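Search this site
Enter keywords Go

Minutes of the Boards and Stationery Working Group

Date: April 5, 2026
Place: Bulik Annexe, Room 5
Present: representatives of Bench Services, Stores, Cleaning, Safety, and Teaching Support
Apologies: Accounts

1. Minutes of the previous meeting

Accepted with one correction. Under item 3, "permanent ink" should read "dry-wipe ink left for longer than one working week". The correction matters for the cleaning schedule, as permanent ink is dealt with under a separate procedure and is charged to the user group.

2. Matters arising

2.1 The two wall boards in the corridor have been refixed. The lower fixings on the left-hand board had pulled out of the plasterboard and have been replaced with the longer type. Stores holds the remaining stock.

2.2 The request for a lined board in the Dreturier store room was withdrawn by the group that made it.

2.3 Cleaning asked again for a decision on who wipes boards at the end of the day. Deferred to item 5.

3. Small boards for bench use

3.1 Stores reported that 44 small whiteboards are now on the register. The register does not distinguish between boards kept at a bench and boards kept in a cupboard. Stores will add a column for this. Teaching Support asked that the column use the room number and bench letter, in that order, so that it sorts in the same way as the furniture list.

3.2 The group considered how a small board should be supported when it is used upright. A board laid flat gives no trouble when written on, but cannot be read from across the bench. Upright, the pressure of the marker pushes the board back, and it slides or tips unless it is held. Bench Services has been comparing three methods: a slotted base, a folding easel, and holding the board at an upper corner while the text is written.

3.3 The slotted base (supplied by Onsri) was found adequate for boards with a thin frame. Thicker frames do not enter the slot fully. Filing the slot wider was suggested and rejected, as the bases are on loan and must be returned unmodified.

3.4 The folding easel takes any frame but occupies too much of the bench. It also allows the board to lean back, and long lines of text tend to climb towards the right as a result. Teaching Support noted that this could be reduced with a ruled guide line. Cleaning noted that ruled guide lines are the marks most often reported as not coming off.

3.5 Corner holding was discussed at greater length. It needs no extra equipment on the bench and leaves the lower part of the board clear. The holding point should be on the frame at the upper left when the text runs left to right, so that the marker moves away from the hold.
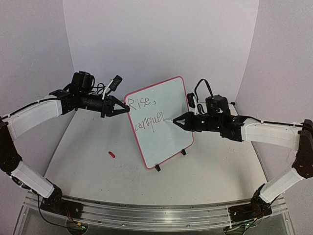

Fig. 1. Small board held upright at the upper-left corner, marker at the end of the lettering.

3.6 Safety asked whether gripping across the frame damages the writing surface. Bench Services replied that the join between frame and surface is the weak point on the cheaper boards. If the frame lifts, ink and cleaning fluid get underneath and the edge swells. Boards with a lifted frame are to be taken out of use and not glued.

3.7 Agreed: corner holding is acceptable for short text. For anything longer than one line the board is to be placed in a base or fixed to the wall. Bench Services to write this up on one side of paper.

4. Markers

4.1 Stores has received a carton of Drutura markers for trial. The body is slightly wider than the present type and the cap is tight. Teaching Support reported that the tip gives an even line at a shallow angle but skips when held square to the board. Cleaning reported no difference in wiping after one day.

4.2 Tips flattened by heavy pressure were the most common reason for markers being thrown away. Bench Services proposed that the marker be brought to the surface lightly and the pressure kept constant to the end of each stroke. It was noted that most users press harder as the marker runs dry, which shortens its life further. A line on this will be added to the bench sheet.

4.3 Markers are to be stored flat. The upright pots in Room 5 will be removed and replaced with trays.

4.4 The stationery budget line stands at 2787 before this order. Accounts was not present and the figure was taken from the last statement circulated. No order above the usual quantity is to be placed until Accounts has confirmed it.

5. Wiping and end-of-day clearing

5.1 Cleaning stated that boards with writing on them are left alone unless marked "wipe". Teaching Support stated that users believe the opposite, and leave boards expecting them to be cleared. Both practices have been in the handbook at different times.

5.2 Agreed: the user wipes the board before leaving the bench. A board that has to be kept overnight is to carry a tag with a date. Untagged boards may be wiped by Cleaning.

5.3 Dry cloths only for daily use. Fluid is to be used once a week, and the surface dried afterwards with a second cloth. Paper towels scratch the coated boards and are to be removed from the bench supply.

6. Any other business

6.1 Form 177 (request for bench equipment) still lists blackboard chalk. Stores to remove the entry and reissue the form.

6.2 Safety asked for the bench edges in Room 5 to be kept free of marker caps, several of which have been found on the floor.

7. Actions

Stores: add location column to register; replace pots with trays; reissue Form 177.
Bench Services: one-page sheet on holding and writing on small boards; return loan bases to Onsri.
Cleaning: remove paper towels from bench supply; provide date tags.
Teaching Support: continue marker trial and report line quality after a further two weeks.
Accounts: confirm budget line.

Next meeting: end of April, same room, subject to booking.

Comments (0) Shares (5)

We use cookies to remember your settings. Accept Manage choices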